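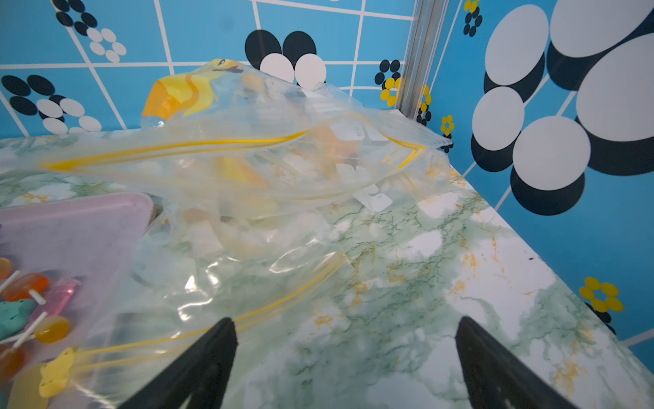 **Figure 4.** Wrist camera view from the bag task. Both fingers are in view, with the zip-top bag between and above them and lollipops on the tray at left.

### 4.3 Estimating seal lines under glare

The grasp planner in Nerkness needs one thing from perception before it can act on a zip-top bag: a curve that follows the seal, with a confidence value at each point. Depth is of little use for this. Clear plastic returns sparse and noisy depth, and most of the readings we get belong to whatever is inside the bag or under it. We therefore estimate the seal from color images alone and use depth only to fit the plane of the table.

Figure 4 shows the kind of input the estimator has to handle. The seal strips are yellow, which helps, but so are a round lollipop on the tray, a flower-shaped candy, part of the printed package seen through the plastic, and the speckles in the tabletop pattern. A plain color threshold picks up all of these. The crinkled plastic adds a second problem. Bright highlights lie across the surface, and where a highlight crosses a seal the color is lost and the line breaks into pieces.

Our method has two stages. The first is a small segmentation network that labels each pixel as seal, bag, finger or background. It was trained on 2,000 hand-labeled wrist images, none of which share a background pattern with the test set. The second stage links the seal pixels into curves. We thin the mask, split it at junctions, and build a graph whose nodes are the resulting segments. Two segments may be joined if their end directions agree and if the gap between them is labeled as bag. This last condition does most of the work: it lets a line continue across a highlight but stops it from jumping to a piece of candy on the far side of the bag's edge.

Folds need separate treatment. In Figure 4 the upper seal bends into a V near the right, and an early version of the linker cut the curve there, as the change in direction was above its limit. We now allow one sharp turn per curve, at a fixed cost – a second one is rejected. The planner marks a short span on either side of the turn as unsafe to grasp, as a pinch at a fold tends to close on several layers of film.

The fingers are masked with a projection of the gripper model, not with the network output. Calibration error makes the projected mask slightly too small at the tips, so we grow it before use. This can hide part of a seal that passes close to a finger, as the lower one does in the figure. When that happens the curve is kept but its confidence is lowered, and the controller may ask for another view before closing.

We tested the estimator on 584 held-out images and compared it with Flarnivard, which fits the bag outline first and searches for the seal inside it. Flarnivard is faster and does well on flat bags. On bags with a raised middle its outline often follows the ridge of the mound, and the seal is then searched for in the wrong place. Our linker is less affected by this, though it still fails when two strips run close together and nearly parallel. In those cases it may swap them partway along. We return to this failure in Section 5.2.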